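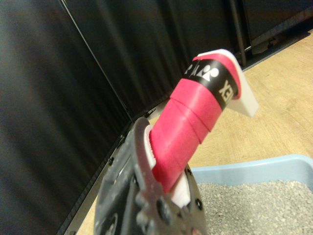

Fig. 1. Handle with wound grip tape.

4. Placing the Tostine room fan

4.1 Set the fan on a level floor. Leave at least 300 mm clear behind the rear grille.
4.2 Route the power cord along the wall. Do not run it under a rug.
4.3 Turn the dial to LOW and let the fan run until the filter light goes out.

Caution: Unplug the fan before removing the grille.

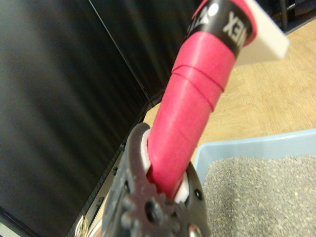 Borghild Lie reports that on hard floors the fan moved slightly at the top speed until she fitted the rubber feet from the spare parts bag.

Note: The feet press in by hand. No tool is needed.

4.4 In rooms with a source of odor, place the fan so that air is drawn away from the doorway.
4.5 Keep lids closed while the fan is on HIGH.
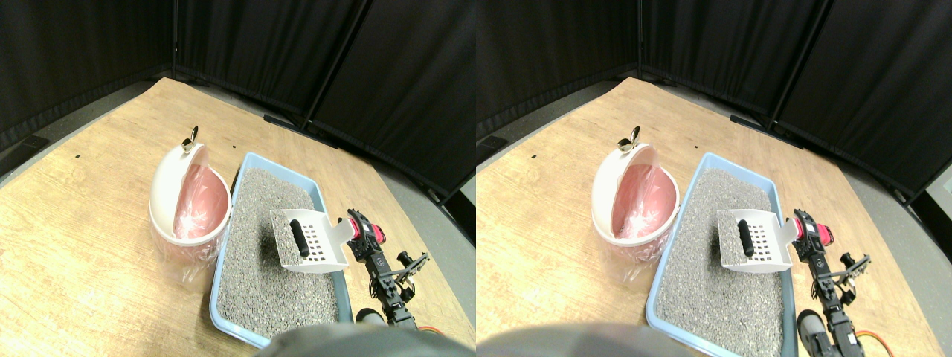 Fig. 2. Trash can, lid open, liner in place.

4.6 Check the filter every 4 weeks. Vacuum the outer face with a soft brush. Do not wash it.
4.7 Replace the filter after 100 days of daily use. Order part 86.

Note: Dust from clay or granules shortens filter life. Keep the intake well above the source of the dust.
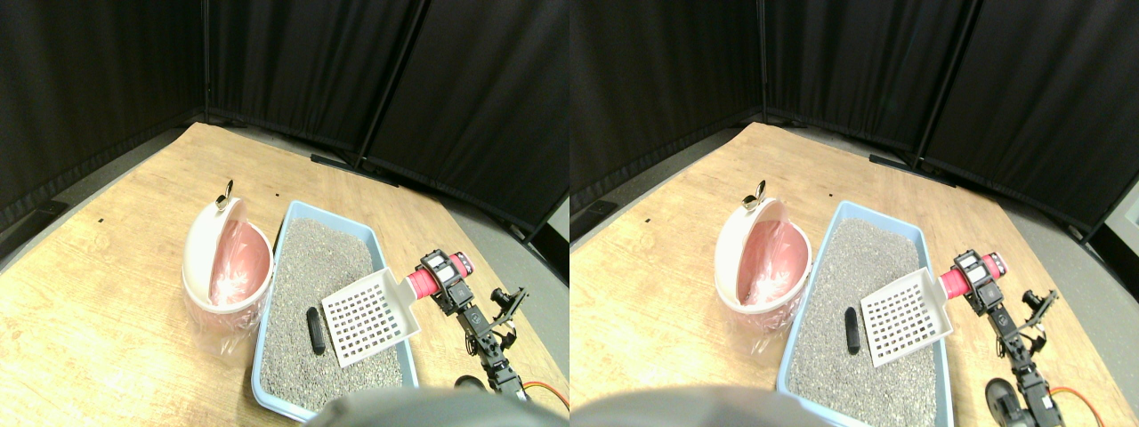 Fig. 3. Litter tray, scoop and round bin.

4.8 After changing the filter, hold RESET until the light blinks.

Caution: Do not run the fan without a filter.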